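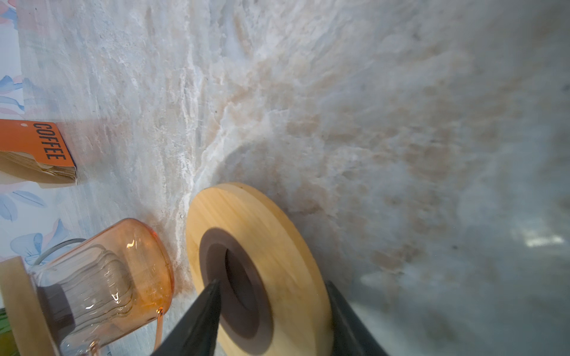 Bench notes: the Drutum cell handover fault

The two-arm coffee cell at Korngate was taken out of unattended operation on October 30, 2022, after both arms closed on the same vessel during a pitcher-to-cup run. The vessel did not break. The left arm stopped on a joint torque limit, the right arm did not stop, and the operator, Dayana Barajas, pressed the emergency stop. This item sets out what the logs show, what has been changed, and what is still open.

Background for readers outside the bench group: the cell runs a tabletop coffee routine using ordinary kitchen glassware, a lidded jar and a box of paper filters. Each arm has its own controller and its own wrist camera. A third program, written in-house and known as Iltell, assigns objects to arms and is meant to make sure that no object is assigned to both. It does this with a table of claims. An arm asks for a claim before it closes its gripper and gives the claim back when the gripper has opened and the wrist has moved clear.

The fault was in how a claim was given back. When the left wrist camera lost track of a glass vessel for longer than the timeout, Iltell treated the object as gone and dropped the claim. The left gripper was still closed on it. The right wrist camera then reported a vessel at nearly the same position, Iltell entered it as a new object, and the right arm was cleared to take it. Every program did what it had been told to do. The error was in the rule that a lost track ends a claim.

Skye Ritchie replayed the logs from the last 2279 grasp attempts and looked for the same pattern. She found 5 cases in which a claim was dropped while a gripper was closed. In 4 of them the other arm was busy elsewhere and the run went on normally, so no alarm was raised and no report was filed. All of them involved clear or tinted glass. None involved the filter box, which has flat sides and high contrast and has been the most reliable target in the set.

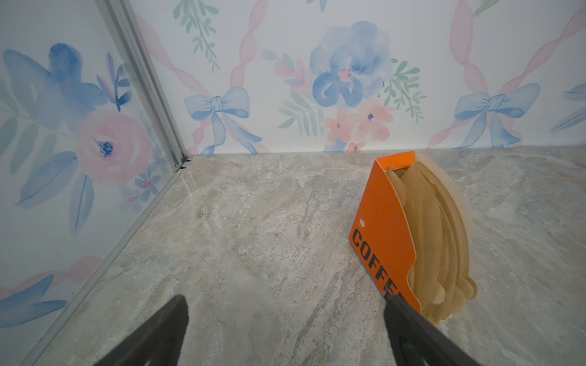 Filter box at the back of the counter, seen from a wrist camera.

The printed box and the glassware behave so differently under the tracker that they should probably never have shared one timeout. The value in use was chosen in March, when the only objects in the cell were opaque. It was not reviewed when the glass was added. Reflections from the polished counter make matters worse, as a bright patch on the surface can be scored as part of a rim, and the estimated position then jumps when the wrist moves. Lino Marino has measured jumps larger than the opening of the gripper. He has asked that the raw tracker score be logged alongside the filtered position, and this is now done.

A second problem came up during the replay. The right arm has the same torque limits as the left on paper, but its controller had been restored from a backup after a wrist joint was replaced, and the backup held the old limits. With the correct values it would have stopped on contact. Adelmo Cattaneo has checked both controllers against the signed parameter sheet and corrected the right one. The sheet will now be compared by script at each power-up, and the arms will not enable if there is a mismatch.
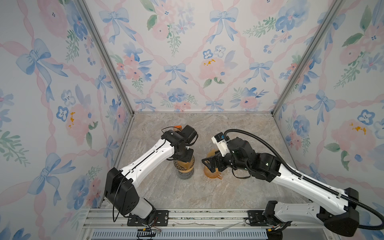
Handover steps carry the most risk because the two grippers must come close together by design. The planner keeps a minimum distance between the arms everywhere else in the workspace, but that distance was waived for any step tagged as a handover or a pour. The waiver covered the whole step, including the approach. It has been cut back so that it applies only after both arms have reported a confirmed grasp, each on a different object. If either report is missing, the second arm waits at a standoff point and the run times out.

The following changes are in place:

A claim can be released only by an open gripper reading together with a wrist position outside the clearance zone. Loss of track no longer has any effect on claims.

A new object reported inside the clearance zone of a closed gripper is treated as the held object until that gripper opens.

A torque stop on one arm now stops both. Previously the arms were linked only through the emergency stop circuit.

Speed during handover and pour steps is limited to the setting used for manual teaching.

Nermin Aydoğan ran the revised logic with the vessels replaced by plastic stand-ins. She forced a lost track by covering the left camera lens with tape at each stage of the sequence. The claim was held in all cases. She then repeated the test with the right camera covered and found one further defect: the arm waited at the standoff point as intended, but the timeout message named the wrong arm. The text has been fixed. Anyone with a saved copy of the old operator card should discard it, as the recovery steps on it start with the arm named in the message. 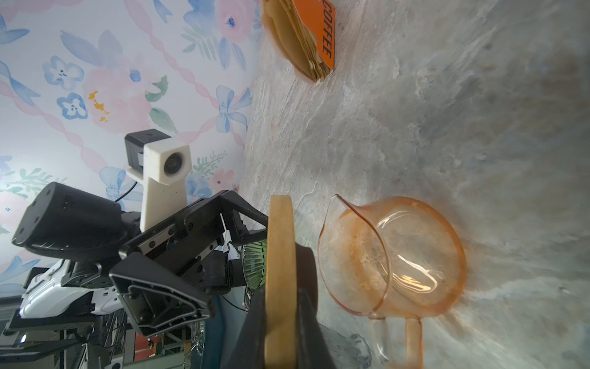
Glass has since been put back in the cell under attended operation only. An operator must be at the stop button for the full run, and the lid and jar steps are run separately from the pour. The lid has its own difficulty, in that it presents a very different outline when it stands on edge than when it lies flat, and the tracker sometimes reports it as two objects while it is being turned. Under the old rule this would have been a second route to the same fault. Under the new one it produces a false entry in the claims table that clears when the gripper opens.

Three items remain open. The gripper open reading comes from motor position alone, so a slipped coupling would give a false release; Orlandini has been asked to quote for fingertip contact sensors. The timeout for glass still needs a value based on measurement. The near-miss form has no field for a dropped claim, and until it does, operators should write "claim" in the remarks box and attach the run log.

Unattended runs stay suspended until the first two are closed. Requests for bench time on the Drutum cell should go to Skye Ritchie, with the object list attached.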